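Sweeping season is back and I could not be happier

December is when the mess really gets going in our house. Wet boots, pine needles, glitter, and those tiny crumbs off the shortbread that somehow travel from the kitchen to the stairs. I used to dread it. Then two winters ago I gave up the big vacuum for everyday stuff and went back to sweeping by hand, and I'm still a little giddy over how much I like it! 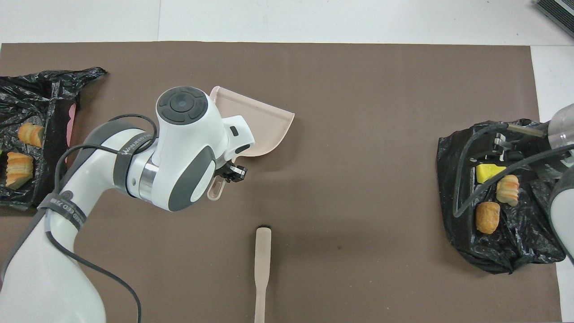 My routine is 20 minutes after breakfast, radio on, coffee going cold on the windowsill. I start at the top of the stairs (69 square feet of landing and steps, I measured it for the carpet we never bought) and work down to the front door. Top to bottom, always. I did it the other way for months and couldn't figure out why the hall was gritty again by lunch.

The best thing I've learned is to sweep toward the light. If you face the window, all the dust shows up and you can chase it. Along baseboards I use short little flicks, and on the old boards in the back room I go with the grain, or everything just drops into the gaps. 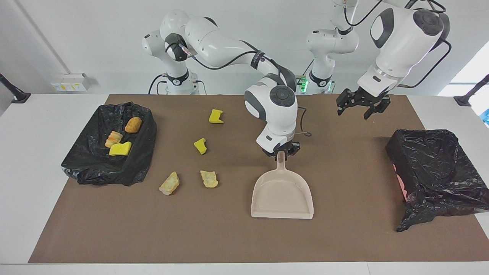

Corners are their own joy. An old dry paintbrush gets right in there, and it's wonderful on window tracks too. Mine came from the hardware store in Haslam, out of a bucket by the register, and it has outlived three fancier ones.

Pet hair is the one place I still struggle. A slightly damp rubber glove dragged over the rug pulls up an alarming amount of it, enough to knit a second cat. If you have a better trick, please tell me in the comments, I read every one!

Oh, and wash your brushes! Warm water, a drop of dish soap, a good shake outside, then hang them bristles down overnight. I did all of mine last night and they look so fluffy this morning that I'm heading off to do the porch before the rain comes back.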